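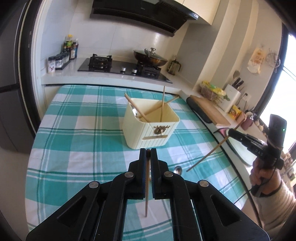

Setting the Table for Shared Living: Speaker Notes

Reading time: 4 min

Opening

Good afternoon, and thank you to the Callden Housing Office for hosting this session. My subject is the small end of home management: the cutlery on the table, the holder it stands in, and the few steps between the drawer and the meal. The talk is intended for staff who introduce new residents to a shared kitchen.

[Pause. Confirm that the handout has reached the back rows.]

Why the table comes first

At Todelstead, the welcome visit used to begin with the stove and the fuse box. Residents were given a great deal of safety information before they had been shown where to find a spoon. The visit now begins at the table. Staff and residents sort the utensils together, and the appliances follow once everyone has handled something familiar.

The Todelstead building has 65 shared kitchens. Each has its own table, and each household decides what stays on it between meals. We ask only that the decision be made out loud and written on the sheet inside the cupboard door.

The holder

Refer to the opening slide. The holder on the table is square, cream-colored plastic with ribbed sides. It has chopsticks and a metal spoon standing in it, and it sits near the center of the table, within reach of more than one seat.

Points to make:

- Mixed contents are acceptable. Chopsticks and spoons may share a holder if the household uses both at most meals.
- Long items should not be crowded. Chopsticks lean and cross one another, and a full holder makes it hard to draw out one without lifting three.
- Knives are kept in the drawer. This is a building rule at Todelstead and at Bekport, and it is not open to household vote.
- The holder is emptied and washed every week. Crumbs and water collect at the bottom of any container of this kind.

[If asked about drainage: holders with holes belong beside the sink. Solid ones may stand on the table provided the utensils are fully dry.]

Chopsticks

Wooden chopsticks require separate mention. They should be washed by hand, wiped, and left to dry lying flat before they are stood upright. Sets are checked at the start of each month for splinters, dark spots, and bent tips. Any stick that fails the check is discarded, and its partner is kept as a spare.

In April, the Bekport kitchens replaced 80 pairs. Most were discarded for splintering at the tip, which the kitchen staff traced to soaking overnight in the sink. The house sheet now states that wooden utensils are not to be left in water.

The cloth

A cloth is optional. Where one is used, we recommend a pattern with some white in it, such as the teal-green plaid on the slide, so that spills are noticed early. The cloth should lie flat at the places where people sit. Items laid on it at the end of a meal are either returned to the holder clean or taken to the sink. Spoons are the usual difficulty, as a used spoon and a clean one look much alike from across the room.

The counter behind

Ask the audience to look past the table to the counter, where a wok with a glass lid is on the cooktop and a French press stands beside it. Open a short discussion on what may remain on a cooktop between meals. Callden permits one covered pan. Bekport permits none. Both positions are defensible, and residents who move between the two buildings should be told of the difference on arrival.

[Allow 13 minutes for discussion. Do not attempt to settle the question.]

Practice activity

Groups will sort one mixed tray of utensils into a holder and a drawer insert, then write a house sheet of no more than five lines. The Deák inserts on the side table may be used or ignored. Collect the sheets before the break, as they will be copied for the kitchen binder.

Questions

Refer requests for replacement utensils to the supply desk, extension 2096. Requests should state the building, the kitchen number, and the item needed.

Contact | © Todelstead Resident Services | Back to top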